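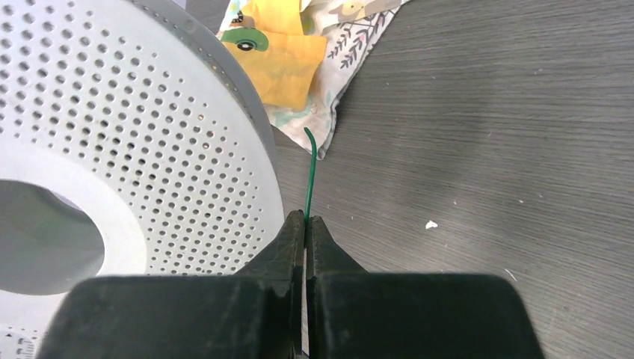
Fig. 1. Green wire, held upright, with a white perforated disk to the left.

Materials Handling 1, Handout 4: Wire, Sheet and Tape
Instructor: Hywel Griffiths

This week covers thin stock. Read the section on stiffness in Binder before the lab, and bring your notes from the April session.

Insulated wire. Short lengths of stiff wire will stand up when held at one end. Longer lengths sag. Cut a piece 80 mm long and a second piece 300 mm long, hold each at the very end, and sketch the shape. A bend near the tip counts as part of the length — measure along the wire.

Clear sheet. Thin plastic sheet has almost no stiffness across its face. Hold it by opposite edges and keep a light, even pull. If one side is higher than the other, write down which.
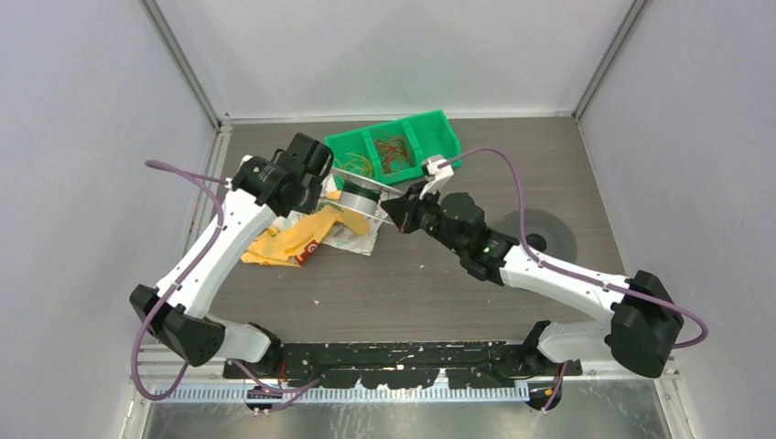

Too much pull puts creases at the grip points, and they don't come out. Start again with a fresh sheet if you see one.

Tape. Cut strips 43 mm long. Stick one end down first, then lay the rest flat. Leave the roll on the table when you aren't using it.

Write-up: one page, with both sketches. Label the wire lengths in millimeters. The lab is worth 100 points. Late work loses 10 a day — see the syllabus.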